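共享工坊系列课 讲义四
在家里造一台会开门的机器人:先在仿真里撞门
主讲:Sarahí Varela 助教:Isauro Bañuelos
Umine 工坊 2019-03-25
分享 113 | 评论 7

上节课留的作业是把夹爪模型导入仿真并让它靠近一件木制家具。交上来的文件里,有一份把夹爪装反了,有一份夹爪在地板以下,还有一份只有地板。今天从这里接着讲。

本节的主题是门。选门是因为家里到处都是,而且门不会配合你。杯子拿歪了还能再拿一次,门推错了方向,整台机器会很有礼貌地把自己推倒。 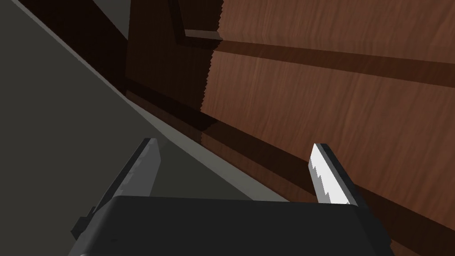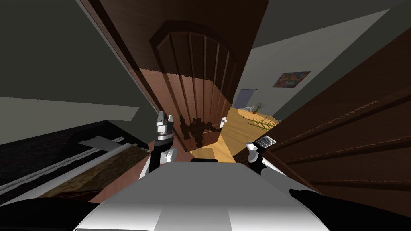

图 4-1、4-2 均为仿真渲染。前者为夹爪近景,后者为机器人站在门口的广角视角。

一、先认清自己手里有什么

图 4-1 的夹爪是两指结构,右指内侧有一块浅色的锯齿状夹垫。请各组对照自己的模型检查三件事:夹垫的朝向,两指张开时的净宽,以及掌部的碰撞体是不是比外观大了一圈。第三条最常出问题。外观模型是给人看的,碰撞模型是给物理引擎看的,二者尺寸不一致时,夹爪会在离木板还有一段距离的地方停下来,表情坚定。

锯齿夹垫在仿真里有个麻烦。物理引擎通常不会照着每个齿去算接触,算得起也没人等得起。我们的做法是用一个平的长方体代替,把摩擦系数调高。调到多高,讲义三的表格里有,表格里没有的材料请自己去工坊后面的废料箱里找一块来测。木纹同理:贴图画得再细,对引擎来说也只是一个平面。曾有同学花了一个晚上换木纹贴图,想提高抓取成功率,精神可嘉。

二、视角与遮挡

图 4-2 是从机器人一侧看出去的样子。白色躯干占住了画面下方中间的一大块,两条手臂又各占一块,剩下的才归门。写识别程序的组请把这一点记牢:相机看到的东西里,相当一部分是机器人自己。

处理办法有两种。

其一,按关节角度算出自身轮廓,从图像里扣掉。准确,但标定差一点点,就会在手臂边上留下一道细边,程序会把它当成障碍物,然后努力避开自己的胳膊。

其二,画一张固定的遮罩,只盖住躯干,手臂另行处理。粗糙,够用。Heriberto Valdovinos 那组用的就是这种,遮罩是用绘图软件徒手画的,边缘像被啃过,目前是全班运行最稳定的一份。

还要注意影子。图 4-2 正前方的深棕色木门上,落着一个机器人形状的影子,方脑袋,举着两只手臂。按颜色分割的程序很容易把它当成门上的一块深色部件。建议先关掉阴影跑通流程,再把阴影打开,看程序坏在哪里。顺序不要反过来,反过来你不知道是哪里坏的。

三、把手

同一张图里有两种把手:前方的门上是一个白色的小把手,右侧打开的木门上是银色的把手面板,右夹爪的手指就停在它附近。只靠颜色找把手的程序,在这里至少会漏掉一个。

把开门动作拆成下面几段,每段单独测试:

1. 手指到达把手前方,停住。
2. 合拢,读取夹持力。
3. 旋转或下压,视把手种类而定。
4. 沿门轴圆弧拉或推。
5. 松开,后退,不要带着门一起走。

第 4 段要用到门轴位置。仿真里可以直接读出来,不算作弊,但请在报告里写明。到了真门上,这个数只能靠卷尺,或者靠手臂试着动一小段再拟合。Crisóforo Nava 在二月那次课上推过公式,笔记贴在工坊白板左侧,被一张外卖单挡住了一半,揭开即可。

每段跑 200 次,初始位置随机偏移。成功不足 180 次的,不要进入下一段。有人问能不能五段连起来一次跑 3,000 次,用数量压过去。可以,只是最后得到的是一个很精确的失败率。

四、地面与杂物

门开了不等于路通了。图 4-2 门后的浅色木地板上横着一件带黄色细横档的低矮物件,像是折梯或架子。底盘组请把这类东西放进测试场景:又低又细,中间全是空的,安装高度稍高的测距传感器会从上方扫过去,宣布前方一切正常。图中左下角还有一件黑色家具,边上带银色金属条。反光面在真实环境里会让深度相机读出各种数字,仿真默认不会,需要自己加噪声。

五、从仿真到木工台

本学期的实物部分用 Cuswood 的板材做一扇半高的练习门,铰链统一用 Hinojosa 的,别自带。去年有一组自带了弹簧铰链,门自己关上的时候,夹爪还在里面。控制板沿用 Doltow 那一款,供电接线前请让助教看一眼。两眼也行。

练习门的尺寸图由 Uriel Orozco 负责,下周挂在锯台旁边。裁板请提前登记。锯台钥匙在抽屉里,抽屉的钥匙在 Uriel 那里。

六、作业

(1)提交夹爪碰撞体与外观模型的叠加图,标出相差最大的位置。
(2)在有阴影和无阴影两种设置下各跑一遍把手识别,列出误检,不必解释得太体面。
(3)完成动作分段第 1、2 段的测试,附原始记录。只交平均值的退回重做。
(4)选做:估计门轴位置,不许读仿真里的真值。读了的话,至少把误差写得大一点,误差为零我们看得出来。

文件名请写组号和姓名。"最终版""最终版2""真的最终版"一律不收。

下节内容:夹持力反馈,以及怎样给夹爪换垫片而不丢螺丝。

Umine 工坊 课程资料,仅供学员使用 | 联系我们 | 返回顶部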